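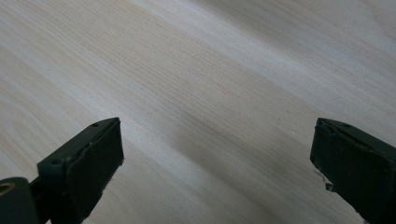
Dark green gripper fingers over pale wood, with nothing between them yet.

Can a machine wipe down a wooden table yet?

Nearly! I've been following chore robots for years (my family would say too closely) and wiping is the job I'd most like to hand over. It sounds like the easy one. You push a cloth along and you're done. But watch your own hand next time: you feel the sticky patch before you see it, you press harder there, and you ease off near the edge so the crumbs don't go on the floor.

Machines are getting good at the big strokes. Give one a clear, flat top and a folded cloth and it can cover the lot. Picking the cloth up in the first place is where things go wrong, as thin, floppy stuff lies flat and gives a gripper very little to close on.

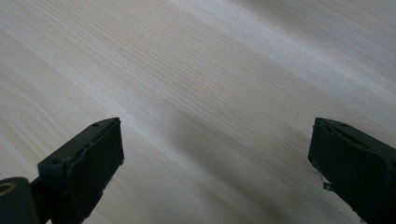

Words by Neusa Vasconcelos, Saturday workshop page

Pale wood is a tough test too. Grain lines, tiny dark specks and a band of shadow can all look like dirt to a camera, and glare at the far side hides the real thing. People have the same trouble, so these tips work whoever is holding the cloth:

Bunch the cloth into a soft peak before you put it down. Two fingers can grab a peak — human ones or otherwise.

Wipe with the grain. You'll drag less grit across it.

Move the lamp, or crouch and look along the surface. Marks you missed from above show up straight away.

Check the tips of any gripper before it goes near good wood. If the edge of a pad is chipped, cover it or swap it.

Sanding is further off, I think. My neighbour Gordon Fehr does his shelves by hand with 100 grit and then goes over them again with his palm, and I can't see a machine matching that palm by November. But fetching the block and passing it to him? Yes please, and I'd happily clear a corner of the bench for it.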